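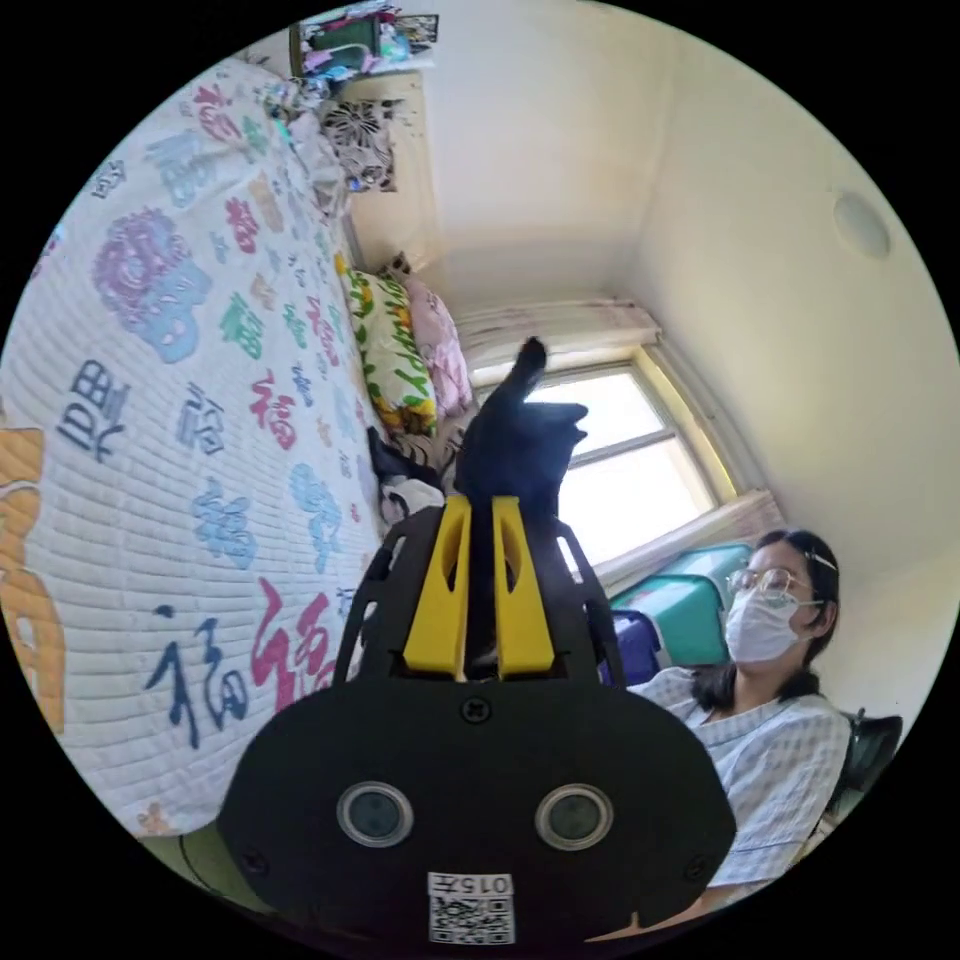
Questions fréquentes sur le linge de lit (et mes réponses, qui n'engagent que moi)

Vous m'écrivez souvent les mêmes questions, alors j'ai fini par tout regrouper sur cette page. Je ne suis ni teinturière ni chimiste, je lave beaucoup de draps, voilà tout ! J'ai tenu pendant des années les chambres d'hôtes de Hedik, et j'y ai raté à peu près tout ce qu'on peut rater avec une machine à laver.

À quelle fréquence laver les draps ?

Chez moi, une fois par semaine l'été, et l'hiver je m'autorise un peu plus long (surtout en décembre, quand rien ne sèche et que la maison ressemble à un campement). Si le chien dort avec vous, ou si vous mangez des tartines au lit, vous connaissez déjà la réponse.

Et le couvre-lit matelassé, on le passe en machine ?

Oui, presque toujours, mais regardez d'abord l'étiquette et surtout votre tambour. Un couvre-lit matelassé deux places, une fois gorgé d'eau, pèse un âne mort. Si vous devez pousser avec le genou pour fermer le hublot, allez à la laverie. Programme doux, 30 degrés, essorage modéré, et très peu de lessive : elle se coince entre les piqûres et vous retrouvez des plaques raides au séchage.

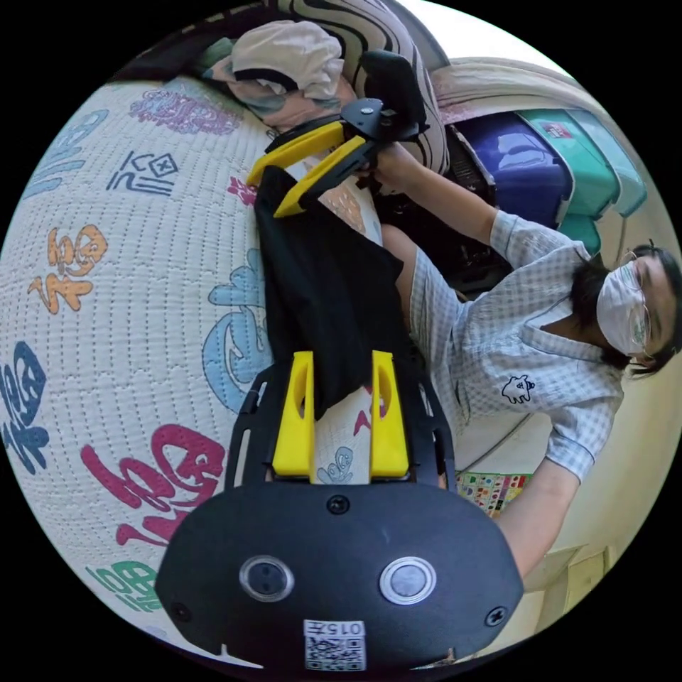 Pour le séchage, je l'étends à cheval sur deux fils, jamais sur un seul, sinon le garnissage descend et on se retrouve avec un boudin au milieu. Je le retourne à mi-parcours et je tapote un peu partout du plat de la main. C'est long, prévoyez une journée entière, et ne le remettez surtout pas sur le lit s'il est encore frais au toucher.

Les motifs imprimés vont-ils passer ?

Un peu, à la longue, comme tout le monde. Lavez à l'envers quand c'est possible, évitez le plein soleil et oubliez l'eau de Javel. Pour les couleurs vives, je fais un premier lavage tout seul, à froid, avec une vieille serviette blanche qui sert de témoin. Si la serviette ressort rose, on recommence !

Le vinaigre blanc, pour ou contre ?

Pour, avec mesure. Un petit verre dans le bac de l'adoucissant et ça suffit largement. Jamais avec de la Javel, le mélange dégage du chlore et c'est franchement dangereux. J'en mets aux draps et aux taies, pas à la soie.

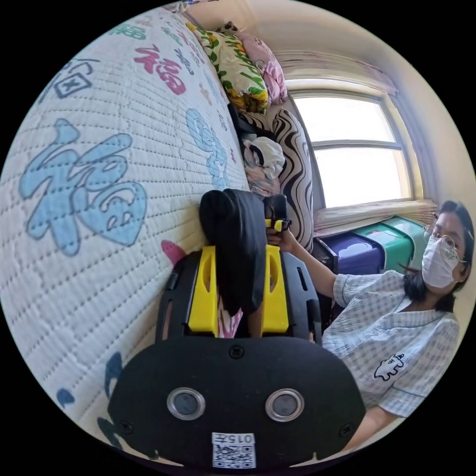 Lilibeth Umali me répond là-dessus qu'elle a complètement arrêté le vinaigre, que les joints de sa machine n'ont pas aimé, et qu'elle préfère mettre moitié moins de lessive et ajouter un rinçage. Je note, et je dois dire que depuis que j'essaie sa méthode mes taies sont très bien aussi. Donc voilà, faites selon votre machine (et selon l'eau de chez vous, la mienne est terriblement calcaire).

Peut-on mélanger le noir et le blanc ?

Non. Enfin, j'ai essayé pour vous : une chaussette noire oubliée dans une housse de couette, et j'ai dormi dans du gris pendant tout un hiver. Secouez les housses avant de charger et passez la main dans les coins, c'est toujours là que ça se cache.

Comment ranger tout ça sans y passer la matinée ?

Je plie chaque parure et je la glisse dans une de ses taies.
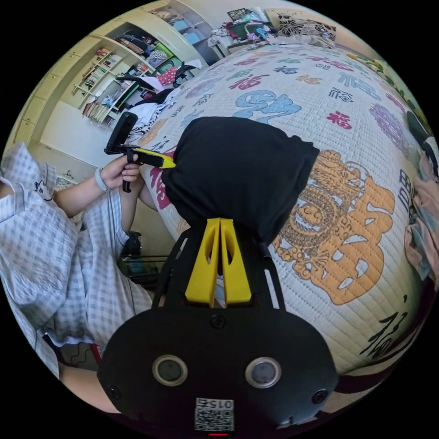
Comme ça je n'ouvre qu'un paquet au moment de faire le lit, et la pile ne s'écroule pas quand on tire dessus. Pour les couvre-lits, pas de housse sous vide, ça écrase le garnissage et il ne regonfle jamais tout à fait. Une vieille taie d'oreiller géante en coton fait très bien l'affaire, avec un bout de savon sec au fond si vous aimez l'odeur.

Et le drap-housse, il se plie comment ?

Les coins les uns dans les autres, puis en trois, puis en trois encore. Le mien finit en boule une fois sur deux et le lit s'en moque.

Je peux vous poser une autre question ?

Bien sûr, les commentaires sont ouverts en bas de page. Je réponds en général le dimanche soir, une fois le repassage terminé.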